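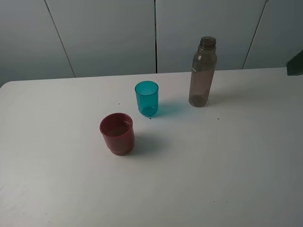

半透明の容器は奥行きの計測そのものが不安定なのだから、把持方策の良否を論じる前に、まず計測装置を改めるべきではないか。前回の報告会の後、このようなご意見を書面でいただきました。影を手がかりにするという説明には納得しかねる、影は照明が変われば変わるものであり、そこに頼る方法を計測の代わりと呼ぶことはできない、とも書かれておりました。本日の報告は、このご意見への回答を兼ねるものです。

半透明容器の把持における影領域の利用　発表者用原稿
04/11/2020　Wurka 研究部 操作学習グループ
読了時間：7分
最終更新：翌年5月（質疑応答の項を追補）

1．導入

本日はGillendenでの報告の機会をいただき、ありがとうございます。Wurka 研究部より、Aaltonen 研究所との共同で進めております把持学習の手法、Pumbyについてご報告いたします。

（スライドを切り替える前に一呼吸置く。配布資料の頁番号は旧版のままなので、口頭では頁に触れない。）

対象とするのは、色のついた半透明のプラスチック容器です。赤いカップ、青緑色のカップ、褐色を帯びたボトルのように、形も高さも透け方も異なるものを白い卓上に置き、一台のアームで一つずつ取り上げます。作業としては単純に見えますが、深度センサの出力を調べますと、容器の内側や背後の面の値が混じり、縁の位置が計測のたびに移動します。ボトルの首のように細い部分では、値が得られないこともあります。

従来の取り組みは、欠けた深度を補完してから把持位置を計画するものでした。私どもも当初はこの方針を採りましたが、補完の誤りがそのまま指先の位置の誤りとなり、原因の切り分けに時間を要しました。そこで、深度を明示的に復元する段階を置かず、色画像から直接に動作を出力する構成へ移行いたしました。

2．手法

Pumbyの入力は、作業台に対して固定したカメラの色画像と、アームの関節角です。出力は、手先の短い区間の軌道と、グリッパの開閉指令です。ここまでは既存の模倣学習と大きく変わりません。

異なるのは、画像の特徴を取り出す段階で、容器の領域と、容器が卓上に落とす影の領域とを、別々の系列として扱う点です。色のついた半透明の容器では、光が側壁を通り抜けるため、影にも色がつくことがあります。青緑色のカップの脇に広がる水色がかった影は、その典型です。容器の輪郭が背景に紛れる場合でも、白い面に落ちた影の縁は比較的明瞭に写ります。影の付け根は容器の底が卓面に接する位置を示しますので、高さ方向の情報が乏しいときの補助になります。

（ここで聴衆から影の長さについて質問が出やすい。長さは使っていない。使っているのは付け根の位置と方向のみ、と答える。）

ただし、影を容器そのものと取り違えますと、何もない場所で指を閉じることになります。初期の版ではこの種の誤りが目立ちました。現在の版では、二つの系列の間に対応づけの損失を設け、影だけが存在して容器がない、という解釈に罰則を与えております。重みの調整は手作業によるもので、理論的な裏づけはまだありません。この点は率直に申し上げておきます。

3．データの収集

教示は遠隔操作によって行いました。収集した教示は1,449件です。このうち321件は、学習から除外いたしました。除外の理由は、画像と関節角の時刻のずれ、教示途中の中断、および容器の初期位置の記録漏れです。把持に失敗した教示であっても、記録が完全なものは除外しておりません。失敗から立て直す動作が含まれており、学習に有益であると判断したためです。

容器の配置は教示ごとに変えております。手前から奥へ間隔をあけて並べたもの、二つを近接させたもの、背の高い容器を手前に置いて後ろを隠したものなど、隠れ方に偏りが出ないよう配慮いたしました。ボトルについては、キャップのない状態に統一しております。

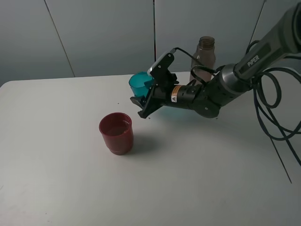 図2　青緑色のカップを保持したグリッパ。卓上に赤いカップ、後方にボトル。

図2の配置でご注目いただきたいのは、ボトルとアームとの位置関係です。ボトルの一部が手首部とケーブルの後ろに隠れております。固定カメラを用いる以上、アームが作業域に入れば、このような遮蔽は避けられません。Pumbyでは、アームが視野に入る前の画像特徴を短期の記憶として保持し、遮蔽された領域についてはその記憶を参照します。容器が動かされたと判定した時点で、該当する部分の記憶は破棄いたします。

もう一点、持ち上げた容器の扱いがあります。カップが卓面を離れますと、影の付け根という手がかりは失われます。卓面に色のついた反射が見える場合もあり、これを影と解釈しますと、容器がまだ卓上にあるという誤った推定につながります。そこで、グリッパの開き幅を参照し、保持中と判定された容器については影の系列を無効としております。

（時間が押している場合、前の段落は省略してよい。図の説明は残す。）

4．評価

評価は300回の試行で行いました。一回の試行は、指定した容器を把持し、卓面から持ち上げ、所定の時間保持するところまでとしております。途中で把持し直すことは認めましたが、人が手を添えたものは失敗として数えました。

結果として、失敗は26回でした。最も多かったのはボトルの把持です。胴の細い部分を狙った際に指先が肩の側へ滑り、保持の途中で傾く例が繰り返し見られました。次に多かったのは、カップの縁を浅くつかんだために、持ち上げの加速で外れる例です。影を容器と取り違えた失敗も残っておりますが、初期の版に比べて明らかに減少しております。

比較のため、影の系列を取り除いた構成でも同じ手順の試行を行いました。青緑色のカップでは差がはっきりと現れましたが、赤いカップではほとんど差がありませんでした。色の濃い容器は輪郭だけで十分に見分けられるものと解釈しております。すべての容器に一様に効く方法であるという主張はいたしません。

（Aaltonen側の比較表は書式が異なるため、本日は投影しない。求めがあれば後日送付。）

5．いただいたご意見について

冒頭のご意見に戻ります。照明が変われば影も変わる、というご指摘はそのとおりです。今回の評価は、光が主に一方向から当たる環境で行いました。照明の位置を変えた条件では、まとまった試行をまだ実施しておりません。予備的に光源を移動した際には、影の方向の推定が遅れ、動作の開始までに時間がかかる傾向がありました。

一方、計測装置の改良を先に行うべきかという点については、私どもの考えはやや異なります。現場に導入済みのカメラを置き換えるには相応の費用と停止期間が伴いますし、装置を改めた後も、透明度の異なる容器への対応は課題として残ります。既設のカメラでどこまで到達できるかを明らかにしておくことには、装置を選定する際の資料としての意義もあると考えます。両者は並行して進めることが可能であり、Aaltonen 研究所では偏光を利用した計測の検討が始まっております。

6．質疑応答用の控え（5月追補）

完全に無色の容器には使えるか。
現時点では対象外とお答えする。影の色が得られず、縁の明るい筋だけが残る場合がある。別の特徴が必要になる見込み。

卓面が白でない場合はどうか。
木目のある面では影の縁の抽出が不安定になる。模様のない淡色の面であれば、追加の教示により対応できる可能性がある。濃色の面は未検証。

グリッパは交換できるか。
平行グリッパを前提としている。指の形状を変えた場合は、開き幅による保持の判定を調整し直すこと。吸着式については回答を控える。

中身の入った容器はどうか。
教示にも評価にも含めていない。液面の屈折と重心の移動の両方が問題となるため、別の課題として扱う。

学習済みの重みは公開されるか。
共同研究の取り決めについてAaltonen 研究所と協議中。収集手順書は、申し出があれば Wurka 研究部の窓口から提供する。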